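Charging for garden waste was a mistake, and councils should say so

12/08/2024
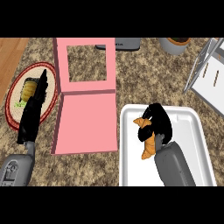
A round woven placemat and two robot arms, in a computer-rendered view.

When our council brought in a charge for emptying the brown bin, residents were told it was a fair way to pay for a service that not everyone used. People in flats have no grass to cut, the argument went, so why should they pay for those who do? I thought that was reasonable at the time. I paid up in June, stuck the label on the lid and gave it no more thought.

I have changed my mind. The charge may look fair on a spreadsheet, but it has made our streets worse and has pushed the cost of garden waste on to other parts of the service.

Take my own road. There are 80 houses on it, nearly all with a hedge at the front and a lawn at the back. Before the charge, every one of them put a brown bin out on collection day. Now there are long gaps between them. The hedges have not stopped growing, so the cuttings must be going somewhere. Some people compost, and good for them. Others drive to the tip. A fair amount goes into black sacks at the bottom of the general waste bin, where it is heavy, wet and expensive to get rid of. The rest ends up over the back fence or down the lane behind the allotments.

Zulema Sosa, who ran a gardening round here for years, told me she could see it in her own trade. Customers who used to leave the cuttings in the brown bin began asking her to take them away. She had to pay to tip them as trade waste, and put her prices up. Some of her older customers dropped her after that and let the garden go.

The council's answer is that fly-tipping is a matter for enforcement. It has put up signs in the lane. I walk past them most mornings, and past the grass cuttings heaped underneath.

Then there is the contractor. The round was handed to Cisternas when the charge came in, with the permits and payments run through a website called Kurance. I have no complaint about the crews, who are polite and put the bins back where they found them. The website is another matter. It took me 2 attempts to renew, and I am used to filling in forms online. A neighbour without a computer was told to ring a number, which told her to use the website. If you are going to charge people for something they used to get as part of their council tax, you should at least make it easy to pay.

Those who defend the charge will say the money has to come from somewhere. I accept that. Council budgets are in a poor state and I would not swap places with the people who have to set them. Petro Pavliuk, who stood for our ward last time and lost, put the case to me quite well: if garden waste is free again, something else has to go. He would rather protect bus passes and the library, and so would I if it came to a straight choice.

But I am not sure it is a straight choice. The council publishes what it takes in from permits. It does not publish, as far as I can find, what it spends on clearing dumped cuttings, or on burying garden waste that arrives in the wrong bin, or on the extra traffic at the tip. Until those figures are put side by side, no councillor can claim the scheme pays for itself. It may do. I would like to see the sums.

There are other ways to go about it. Collections could be free from spring to autumn and stop over the winter, when most brown bins are half empty anyway. A street could share a few large bins, as they do with glass at the Cument estate. Compost made from the waste could be sold back to residents at a decent price. None of these would fix everything, and the shared bins would need somewhere to stand – never a simple matter on a narrow road.

The scheme is due to be looked at again before next year's permits go on sale. I have written to my councillor asking for the full costs to be published first, and I would urge anyone with a garden, or without one, to do the same.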